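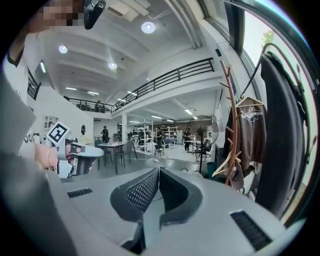

Pedido 539: impressão de etiquetas com acentos trocados

Estado: resolvido
Aberto por: Inmaculada Cantero
Data de abertura: 11 de maio de 2022
Local: armazém de Paredes
Sistema: Plirach (módulo de expedição), servidor de impressão Bustis
Prioridade: média

Descrição do problema

Nas etiquetas de expedição emitidas a partir do Plirach, os caracteres acentuados da morada saem substituídos por dois símbolos. Exemplo: "São João" é impresso como "SÃ£o JoÃ£o". O código de barras é lido sem erro. No ecrã de pré-visualização o texto aparece correto. O problema afeta todas as impressoras da expedição; as guias em A4 emitidas pelo mesmo posto não apresentam a falha.

Ambiente

Base de dados do Plirach em UTF-8. Modelos de etiqueta guardados no servidor Bustis, em ficheiros de texto com campos variáveis. Impressoras térmicas ligadas por rede, porta 9100, sem controlador local nos postos. Os trabalhos passam todos pela fila EXP do Bustis.

Registo de diagnóstico

Passo 1. Reimpressão de uma etiqueta com falha a partir do histórico da fila. Resultado igual. Fica excluído um erro pontual de transmissão.

Passo 2. Captura do trabalho em disco, com a fila em pausa, e abertura do ficheiro num editor hexadecimal. O carácter "ã" está gravado como C3 A3, a sequência correta em UTF-8. A saída do Plirach não tem defeito.

Passo 3. Leitura da configuração das impressoras pela página de estado. A tabela de caracteres ativa é a Windows-1252. Com esta tabela, os bytes C3 e A3 são interpretados como dois caracteres separados, "Ã" e "£", o que coincide com o impresso.

Passo 4. Comparação do modelo de etiqueta em uso com a cópia de segurança. Na cópia existe, logo a seguir ao início do formato, o comando de seleção da tabela UTF-8. No modelo em uso a linha não existe. A data de alteração do ficheiro corresponde à atualização do pacote de modelos fornecido pela Grisar.

Passo 5. Pesquisa da mesma linha nos restantes modelos da pasta. De um total de 82 modelos, a linha falta em 4, todos do grupo de expedição nacional. Os modelos de exportação e de devolução estão completos.

Causa

O pacote de atualização da Grisar substituiu os modelos de expedição nacional por uma versão sem seleção de tabela de caracteres. Na ausência do comando, a impressora usa a tabela predefinida.

Correção aplicada

1. Fila EXP colocada em pausa.
2. Cópia dos modelos afetados para a pasta de arquivo.
3. Inserção do comando de seleção UTF-8 em cada modelo, na linha imediatamente a seguir ao início do formato.
4. Gravação em UTF-8 sem marca de ordem de bytes. Na primeira tentativa o editor gravou com a marca e a impressora emitiu uma etiqueta em branco antes de cada trabalho.
5. Limpeza da cache de modelos no Bustis e reinício do serviço de impressão.
6. Retoma da fila.

Não foi alterada a tabela predefinida das impressoras. O programa antigo de etiquetas de prateleira ainda envia texto em Windows-1252 e deixaria de imprimir bem os acentos.

Verificação

Impressas etiquetas de teste com a cadeia "ÁÀÂÃÇÉÊÍÓÔÕÚ áàâãçéêíóôõú ñ º ª €". Todos os caracteres saíram corretos, exceto o símbolo do euro no modelo de volume reduzido, onde a fonte residente não o inclui. O campo do valor não é usado nesse modelo, pelo que não se fez substituição da fonte.

Comentários

Inmaculada Cantero: Confirmo que as moradas saem bem nos 2 postos da expedição. As etiquetas já coladas seguem assim ou temos de as refazer?

Suporte: Podem seguir. A transportadora encaminha pelo código de barras e pelo código postal, e nenhum deles foi afetado. Refazer só as que tenham o nome do destinatário ilegível.

Inmaculada Cantero: Entendido. Pode fechar.

Pendente

Pedido à Grisar de um pacote de modelos corrigido, com entrega prevista para julho. Até lá, a atualização automática de modelos fica desativada no Bustis. Antes de a reativar, comparar os modelos de expedição nacional com a pasta de arquivo.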